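Workshop notebook – gear cell, Romthorpe
Last updated: Wednesday, 16:10

Carried on with the Clomero order, helical pinions, second batch. Hobbing finished before lunch and the blanks went through deburr without trouble. First four off the grinder were high on lead error, all in the same direction, right flank worse than left. Profile was within limits on every one.

Checked the obvious things first. Arbor runout was fine at both ends. Tailstock pressure was set to the value on the sheet. Wheel had been dressed at the start of the run and the dresser count was nowhere near the change point. Swapped the arbor for the spare and ground one more part, same error, so the arbor goes back in the rack as good.

Coolant temperature is the likely cause. The chiller was reading 4 degrees above setpoint when I got to it, and the filter housing was partly blocked with swarf. Cleaned the housing, left the machine circulating with the spindle on, and did the paperwork for the Unimberg returns in the meantime.

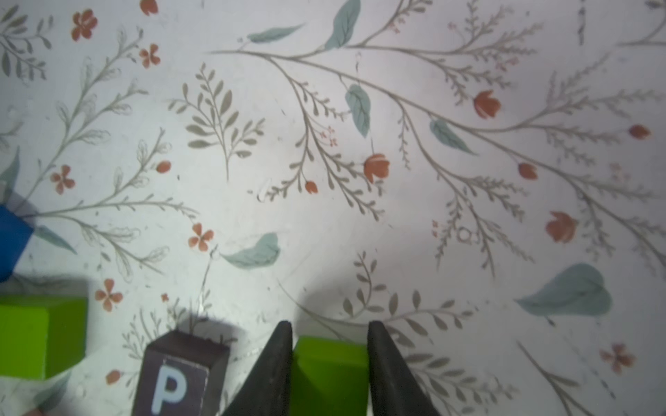 Raju wants the dresser looked at again before anyone blames the chiller, the argument being that a worn diamond on one side would also give one flank worse than the other. Fair point for profile, less so for lead, but the diamond came out and went under the microscope anyway. Small flat on the leading edge, still inside the wear limit. Refitted it at the same orientation and marked the holder with paint pen so the next person can see if it has been turned.

After the chiller settled, ground six more. Lead error came down on all of them and five are inside tolerance. The sixth is on the line and has been put aside for the CMM. No change made to the program. I would like to see a full tray at stable temperature before touching the helix correction, otherwise we will be correcting for a cold start and have to take it out again by the afternoon.

Hardness on the heat-treat samples, same batch: 56 HRC at the tooth flank on the low one, rest higher. Drawing minimum is 56, so it passes with nothing in hand. Have asked for the furnace chart. If the load was packed tight at the door end again, that would explain it – the May batch had the same pattern and the chart showed a slow recovery after loading.

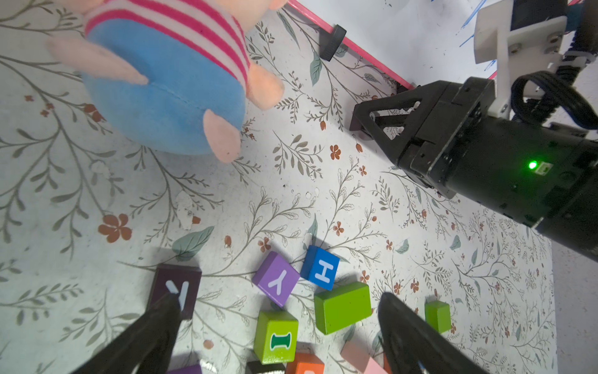 Can we stop quoting the low reading on its own and put the full set on the certificate, as Unimberg asked for last time? Agreed, and the template now has a box for each position. It also needs the case depth beside it, which is still being typed in by hand from the other sheet.

Left to do:
- CMM check on the borderline pinion, both flanks
- order a filter element, the one fitted is the last
- furnace chart to go in the batch folder
- balance of the 70 blanks to be ground from a warm machine, chiller reading written down at the first part of each tray
- deburr brush on station 2 is shedding wire, replace before the next batch

2 comments · 0 shares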